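Tribunal rules it can hear Laltis eviction claims

A regional human rights tribunal has ruled that it has the power to hear claims brought by families who were removed from their homes in the Laltis valley. The decision was read out on Wednesday afternoon and had been expected since the winter hearings.

The case was brought on behalf of 285 people from five villages. They say they were given 60 days to leave and were not offered anywhere else to live. The regional government argued that the removals were a planning matter and should be dealt with by the ordinary land courts.

The judges disagreed. In a written decision they said that the right to a home and the right to a fair hearing were both at stake, and that the land courts had no power to look at either. They did not say whether those rights had been broken. That question will be argued at a full hearing.
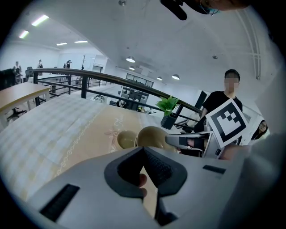
Mabli Jarman, the lawyer leading the case for the families, said the ruling was the one they had asked for. "My clients have been told by three different offices that their complaint belonged somewhere else," she said. "Now there is a court that has to listen to it."

A spokesman for the regional government, Rhodri Gethin, said it was studying the decision and had not decided whether to appeal. It has until the end of February to do so. He said the removals had followed the rules in force at the time.

Around 200 of the claimants now live in temporary housing at Plamitz. The rest are staying with relatives or have left the region. Tùng Bùi, who has monitored conditions at Plamitz for the Carkthorpe Centre for Housing Rights, said the heating there had failed twice and that the nearest school was full.

The tribunal also ordered the government to hand over its survey records and the minutes of the meetings at which the removals were approved. Copies must reach the families' lawyers before the full hearing. A request to stop building work on the cleared land was turned down, but the judges said it could be made again if new evidence came to light.

Report by Nest Rowlands

Contact the newsdesk | © Carkthorpe Rights Bulletin | Back to top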